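**Skeltance - rapport d'avancement, lot 3**
Destinataire : Naidoo, service des subventions
Période couverte : jusqu'à fin juin
Rédaction : Agnese Rozīte

## 1. Objet et état général

Le lot 3 porte sur le rangement et le conditionnement à domicile de produits de grignotage emballés individuellement : biscuits, gaufrettes, chips, bâtonnets, viennoiseries sous sachet. Le livrable attendu est une procédure de remplissage en carton ouvert, accompagnée d'une grille de classement des emballages et d'une note sur les conditions de stockage en logement.

La grille de classement est terminée. La procédure de remplissage existe en version de travail et a été appliquée à 30 colis. La note de stockage est rédigée pour les cuisines et reste à compléter pour les pièces de séjour. Le calendrier est tenu, à une exception près, traitée au point 5.

Le lot 2 (vaisselle et petits contenants) est clos et n'est pas repris ici.

## 2. Grille de classement

Les articles sont répartis selon leur tenue mécanique et non selon leur contenu. Deux biscuits de recette identique peuvent donc figurer dans des classes différentes si l'un est sous film souple et l'autre dans un étui. Les classes retenues sont les suivantes :

- **A - sachet gonflé.** Chips et produits soufflés. Le volume est important au regard de la masse, l'enveloppe se déforme, le contenu se brise sous charge. Placement en dernier, sans recouvrement.
- **B - barre ou bâtonnet.** Forme allongée, section ronde ou rectangulaire. Placement debout contre une paroi lorsque la hauteur du carton le permet, à plat en diagonale dans les autres cas.
- **C - format plat rigide.** Gaufrettes carrées, biscuits en étui. Placement en fond de carton ou sur chant.
- **D - sachet souple à contenu mou.** Viennoiseries, petits gâteaux. Utilisé comme remplissage entre B et C, jamais sous C.

Une classe E, prévue pour les contenants en verre, a été supprimée. Aucun article des listes d'approvisionnement n'y entrait. Les articles dont la langue d'étiquetage n'est pas lue par la personne qui remplit le carton sont classés de la même manière que les autres, au toucher et à la forme. Ce point figurait parmi les réserves émises par Naidoo à l'issue du lot 1 ; la lecture de l'étiquette n'est plus requise que pour la date limite de consommation.

Les frontières entre classes ont été revues deux fois. La première révision a déplacé les gaufrettes longues de C vers B. La seconde a précisé le cas des sachets contenant plusieurs petites unités libres, désormais rattachés à D quelle que soit la dureté des unités.

## 3. Procédure de remplissage

La version en vigueur comporte une phase d'étalement, une phase de mise en carton et une phase de contrôle.

**Étalement.** Les articles sont posés au sol ou sur un plan dégagé, devant le carton, sans empilement volontaire. Un tapis est admis et même préférable à un carrelage nu, les étuis rigides y glissant moins. Le carton est ouvert et immobile, grand côté face à la personne. Les sacs et contenants étrangers au remplissage peuvent rester dans la pièce, à condition de ne pas gêner l'accès.

**Mise en carton.** L'ordre nominal est C, B, D, A. Il peut être modifié lorsque les bâtonnets servent à caler l'angle arrière ; dans ce cas, B précède C. Les articles de classe B placés debout vont au fond, afin que leur hauteur ne masque pas le reste du carton pendant la suite du travail.

Le cas courant est celui d'un carton partiellement rempli, avec le calage arrière en place et l'essentiel de l'assortiment encore sur le tapis, le sachet de chips étant réservé pour la fin.

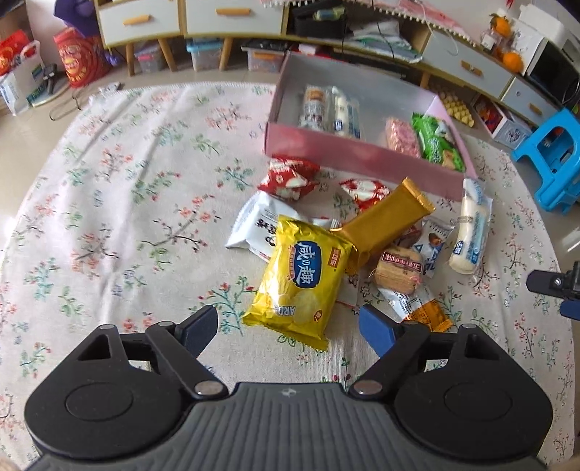 Starnine nous a fait savoir que l'ordre C, B, D, A lui paraissait trop contraignant pour un usage domestique, et que le respect de la seule règle « chips en dernier » suffirait selon elle à éviter la plupart des bris. La remarque est recevable en partie. Les règles relatives à A et à l'interdiction de D sous C sont maintenues comme obligatoires ; le reste de l'ordre passe en recommandation à compter de la prochaine version.

**Contrôle.** Le carton rempli est soulevé par les deux petits côtés, incliné légèrement, puis reposé. Tout déplacement audible d'un article de classe C entraîne une reprise du calage. Le rabattement des volets doit se faire sans appui sur un article de classe A. Il n'est pas prévu de pesée.

## 4. Conditions de stockage

La note relative aux cuisines a été transmise à Narkbridge pour relecture. Elle traite de la distance aux sources de chaleur, de la proximité des fruits frais et de l'usage des bacs en plastique à couvercle.

Sur les fruits, la position retenue est simple : les agrumes et les œufs peuvent être rangés dans la même pièce que les articles emballés, mais dans des contenants distincts. Le transfert d'odeur à travers un film fermé n'a pas été retenu comme critère. Il l'est en revanche pour les étuis carton sans sachet intérieur.

Les bacs transparents à couvercle sont recommandés pour les classes C et D. Pour la classe A, ils sont déconseillés : le couvercle est presque toujours forcé, et le sachet se trouve comprimé sur sa plus grande face. Les sachets gonflés sont donc rangés hors bac, en partie haute, ou maintenus dans le carton ouvert jusqu'à consommation.

Les tiroirs conviennent aux barres. Leur faible hauteur interdit l'empilement excessif et l'inventaire se fait d'un coup d'œil. Une réserve subsiste sur les tiroirs profonds, dans lesquels les articles du fond dépassent régulièrement leur date limite.

Pour les pièces de séjour, il manque à ce jour :

- une consigne sur l'exposition directe au soleil, notamment pour les produits chocolatés ;
- la hauteur minimale de rangement en présence de jeunes enfants ;
- le traitement des sacs cadeaux et sacs de courses utilisés comme stockage provisoire.

Le dernier point est moins anecdotique qu'il n'y paraît. Dans les logements suivis, une part des articles transite par ces sacs et n'en ressort qu'au remplissage suivant. La procédure devra fixer si l'étalement inclut ou non leur contenu.

## 5. Écarts et difficultés

**Approvisionnement.** L'assortiment livré pour la seconde série comportait trop d'articles de classe B et presque aucun de classe C. Les cartons concernés ont été remplis sans couche de fond rigide et ne sont pas comparables aux autres. Ils ont été retirés de la série et remplacés. Le retard qui en résulte affecte la note de stockage, dont la partie « séjour » est reportée.

**Format du carton.** Deux formats ont été utilisés. Le plus bas ne permet pas de placer debout les bâtonnets longs. Il est proposé de ne conserver que le format haut pour la suite du lot et de traiter le format bas en annexe.

**Durée.** La séance est plafonnée à 40 minutes, étalement compris. Le plafond est suffisant pour un carton seul. Il ne l'est pas lorsque la pièce doit d'abord être dégagée ; ce temps sera désormais relevé à part.

**Fiches.** La colonne « état à l'ouverture » a été remplie de façon inégale. Certaines fiches indiquent « intact » pour l'ensemble du carton, d'autres détaillent par article. La fiche est modifiée : une ligne par classe, avec trois valeurs possibles (intact, déformé, brisé). Les fiches antérieures ne sont pas converties.

## 6. Budget

Les dépenses de cartons et de bacs sont conformes au prévisionnel. Le poste « denrées » présente un dépassement lié au remplacement décrit au point 5. Il est couvert par le reliquat du poste « transport », peu sollicité sur la période. Aucun complément n'est demandé à Naidoo. Le détail par poste figure dans le tableau joint, ligne 99 pour le virement interne.

## 7. Travaux à venir

1. Diffusion de la procédure révisée, avec distinction entre règles obligatoires et recommandations.
2. Rédaction de la partie « séjour » de la note de stockage.
3. Intégration des remarques de Narkbridge sur la partie « cuisine », dès réception.
4. Nouvelle série de remplissages au format haut, avec assortiment vérifié à la livraison.

Une décision est attendue de Naidoo sur l'abandon du format bas. À défaut de réponse avant la commande des cartons, les deux formats seront reconduits à parts égales.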